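Catgate laundry set: where we are in July

Quick one from the collection side, between sessions. Sanne Timmermans asked for a half page on the laundry work for this issue, so apologies in advance, it's notes mostly.

Count first. 502 episodes kept in the Catgate set. Target from Getolow was 500 before the first training run so we are there, just. The run itself is queued on the Vermeulen machines and should be going by the time you read this. Small model first, then the big one if the small one doesn't fall over.

What's in it: front loader only. Door open, cloth in the drum, cloth in the basket, tray picked up and put somewhere else. Short tasks, all of them. We tried full loads start to finish back in spring and the episodes were so long that one fumble near the end spoiled the lot. Splitting it up was Sanne's idea and the keep rate went way up. Operators like it better too, less neck ache.

Tray work is the newest part. Holding something flat and stiff near the drum is a very different job from cloth, the wrist wants to tip it and the operator has to fight that. Plenty of tilt in the early ones. We keep the tilted ones if the tray ends up where the instruction says.
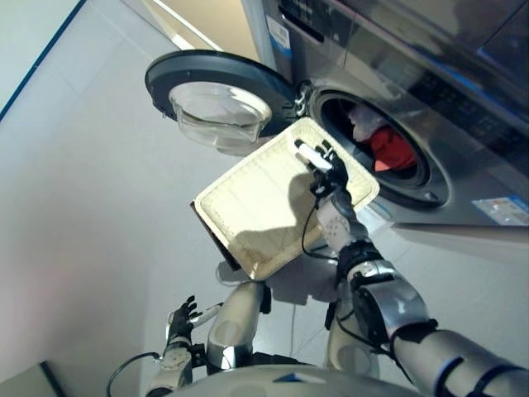
Do the failed attempts get thrown out?

Only some. If the operator drops the cloth and picks it up again inside the same episode, it stays, and gets a "recovery" tag. If the session is stopped by hand or the arm faults, it goes in a separate folder and the training job never reads it. The model needs to see what a second try looks like, otherwise it makes one bad grasp and just hangs there.

Labels. Please, please write the instruction before you start and not after. We found 40 episodes where the text said "put in" and the motion was clearly "take out". All fixed now but it ate an afternoon. Keep the wording plain as well. "Pick up the red cloth" is fine. "Grab that one there" is not, the model has no idea what there is.

Colors: red and white have been the easy pair, they show up well in the head camera and the labels stay short. The dark stuff is next. Expect trouble with dark cloth against the back of the drum, the depth is poor in there already and Keltton (our viewer tool, for the newer folks) shows it as one big hole.

Head camera is the main view for this set. If your own arm is blocking the thing you're reaching for, back off and come in from the side. A grasp we can't see is not much use to anybody. Same goes for shadows, the lamps throw the hand shadow right accross the floor and on some takes it's darker than the hand. We're leaving that in for now, a real laundry room won't be lit any nicer.

Basket grasps are going well. Best results when the fingers come down on top and pinch a fold, then lift straight. Scooping from the side drags the basket with it. New operators all scoop at first, give them 6 practice runs with recording off and they mostly stop doing it. 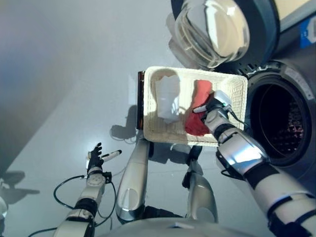
Next up

Dark cloth, as above. Then mixed piles with more than 2 pieces touching, where the instruction names just one of them. Sanne has a draft list of wordings, mail her if you want to add to it.

After that the door. Closing it hasn't been recorded yet apart from a few tests. The latch needs a proper push and we want the force limits looked at before anyone leans a robot hand on it all day. Getolow are sending new limits, no date yet.

Also wanted: operators for the early slot, 8 am start. Left handed people especially, nearly every grasp in the set so far is right arm and the model is going to copy that. If you've done the headset training you're good to go, if not ask for the short version, it takes a morning.

Storage is tight again. Copy your sessions off the Catgate machine the same day and check them in Keltton before you delete anything. One folder went missing last month and it was a good one too.

Results from the small model in the next issue, if the queue behaves.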